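Cooking Basics, Session 2: Stock
Handout to go with the demo. Bring it back in July, stains welcome.

What stock is
Water that has been left alone with bones or vegetables long enough to taste of them. Broth is stock with salt in it and a better publicist. We make chicken stock first and vegetable stock second, on the same stove, so label your pots.

Quantities (per pair)
2,000 g cold water
One chicken carcass, plus wings if you have them
Two onions, halved, skins on
One carrot, one celery stalk, bay leaf, peppercorns
No salt. You will want to add salt. Sit on your hands.

Method
Start cold. Cover the bones with the water and bring it up slowly. Gray foam will rise and look like a mistake. Skim it and carry on.

When the foam slows down, turn the heat until you see a bubble here and there. A rolling boil gives you cloudy, greasy stock, and every class produces one pot of it, usually mine.

Vegetables go in for the last hour only. A carrot that has simmered all afternoon has nothing left to say.

Strain, don't squeeze. Cool the pot in a sink of ice water, then refrigerate uncovered in shallow containers until cold. Lift the fat off the next day and keep it for potatoes.

Vegetable stock
Everything above, minus the chicken and most of the waiting. Simmer 40 minutes. Mushroom stems help. Broccoli, cabbage and their relatives do not, unless you enjoy the smell of a school hallway.
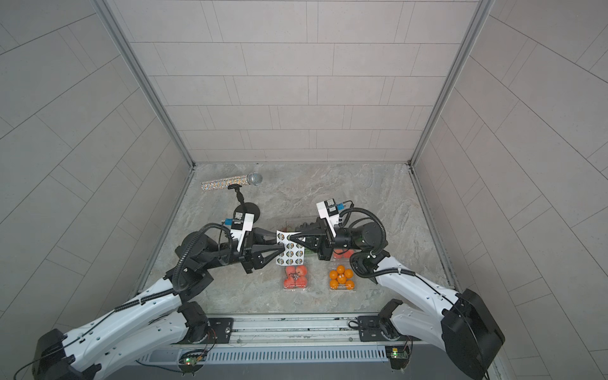 Jagadeesh Unnithan wrote on last term's feedback sheet that roasting the onions first does more for vegetable stock than anything else on this page, and that he would trade the celery for a spoonful of tomato paste. Try it his way if you have the oven space. I did, and have been quietly roasting onions ever since.

Storage
Three days in the fridge, or freeze in 200 g portions. Write the contents on the lid. Frozen stock and frozen dishwater look much the same.

For next time
Reduce one portion by half, taste it before and after, and write down what changed. "Saltier" is a fair answer only if you ignored me earlier.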